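Two-armed robot takes shape in shared Avcombe workshop

Members of the Smits workshop in Avcombe are building a two-armed robot that can pick up shoes and other soft goods, and they say the machine is now far enough along for regular practice runs.

The project, called Jonar, began in January as a single arm clamped to a bench. It now has two arms, a pair of hands and a body shell, all put together in the workshop's back room during evening sessions. The group has spent $3,609 so far, most of it on joints and motor drivers. Another $1,103 went on the hands, which were bought as kits and assembled on site.

Control software comes from Stelletel, a hobby project run by several of the same members. It lets a person guide the arms by hand controls while the movements are recorded, and the recordings are then used to train the robot to repeat the task alone. The group had logged 2,409 recordings when it last updated its build page. Those that end in a dropped item are kept and tagged separately.

Shoes were chosen as the first serious test. According to the build page, a rigid box can be gripped in much the same way every time, but footwear bends, and the hand has to close firmly without crushing the upper. Early attempts with a two-finger claw were given up after a few weeks.

Current sessions take place at floor level, with the robot working over a plastic bin beside a set of yellow shelves. 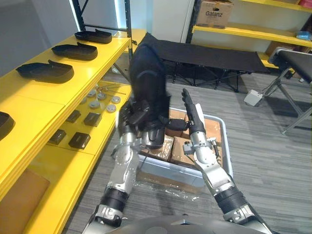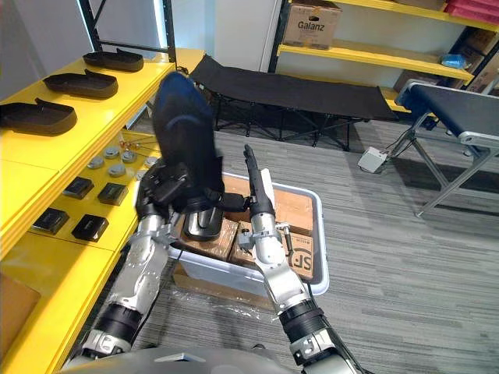 What comes next

The group plans to replace the wrist cables, which have to be checked before each session, and to add a cover over the joints on both forearms. A second set of finger pads is on order. The pads in use now came with the kits and are wearing at the tips.

After that, members want the robot to sort a mixed bin by itself at a steady pace. They have not set a date. The build page says the arms can already follow a recorded path closely, but the robot still has trouble when an item lies at an unexpected angle, and a person has to step in.

Some 2,000 more recordings are planned before the next round of training. Members can sign up for a turn at the controls through the workshop's booking page, and no experience is needed. Sessions start at 7 p.m. and usually last two hours.

Drawings for the forearms and the body mount will be posted free of charge once the cable work is finished. The parts list is already available, though the group warns that two of the brackets on it have been changed and the measurements have not yet been corrected.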